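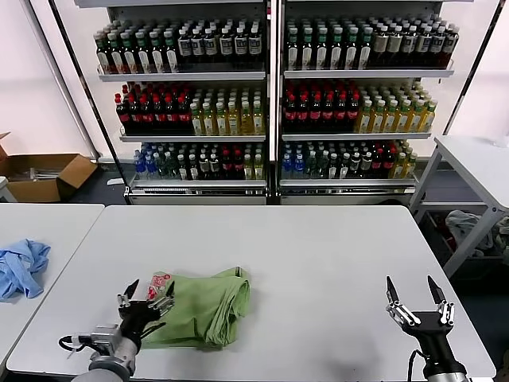
Como montar o orçamento de uma estação de dobrar roupa com dois braços (e sobreviver à reunião)

Toda a gente pergunta o preço dos braços. É a pergunta mais fácil, porque o fornecedor responde no mesmo dia e ainda manda um catálogo bonito. O resto da folha de cálculo é que dá trabalho. O que se segue é o método que usamos na Golline, afinado depois de um primeiro orçamento em que me esqueci das mesas.

1. Escreva a tarefa numa frase

"Manipular têxteis" não é uma tarefa, é um desejo. "Pegar numa peça amarrotada em cima de uma mesa e deixá-la dobrada" já serve. Se a frase leva mais de uma vírgula, está a comprar dois projetos e só tem dinheiro para um.

2. Orce as garras à parte

Peça uma linha própria para as garras e outra para os dedos. Dedos finos e pontiagudos entram bem por baixo de uma bainha e gastam-se com uma alegria notável. Nós compramos 2 pares de reserva por braço logo na primeira encomenda. A Kerubo Kimaro, que assina as faturas, achou um exagero até março.

3. Meça o mobiliário antes de assinar

Meça a mesa, o alcance dos braços e a porta por onde tudo vai entrar. O tampo deve ser liso, claro e sem brilho. Conte com uma segunda mesa encostada à primeira: a roupa à espera tem de estar nalgum lado, e o chão não é uma categoria de armazenamento. Veja também por onde passam os cabos. Um cabo com folga a menos para o braço, um com folga a mais apanha a camisola.

4. Compre roupa

Sim, é uma rubrica. Reserve 400 euros para peças de tamanhos, cores e tecidos diferentes, algumas com estampado, para haver uma referência visual quando a peça está feita num novelo. Compre em segunda mão. Trazer roupa de casa parece poupança até alguém querer a camisola de volta.

5. Pague as horas de pessoas

O Aleksi Kiiskinen calculou 30 horas de montagem e calibração para a nossa estação Broltevness. Pareceu-me muito, cortei para metade e voltei a pô-las todas na semana seguinte - com um pedido de desculpas por escrito, que ele guardou. Inclua também quem amarrota a roupa entre ensaios. É trabalho a sério e ninguém o põe no plano.

6. Deixe a manutenção para o fim, mas deixe-a lá

Peça o preço do contrato anual, o prazo de entrega das peças e o nome de quem atende o telefone. Se as três respostas vierem de três departamentos, some uma margem.

Antes de enviar a folha, confirme se o transporte está incluído e se o IVA aparece uma única vez. No nosso caso aparecia duas.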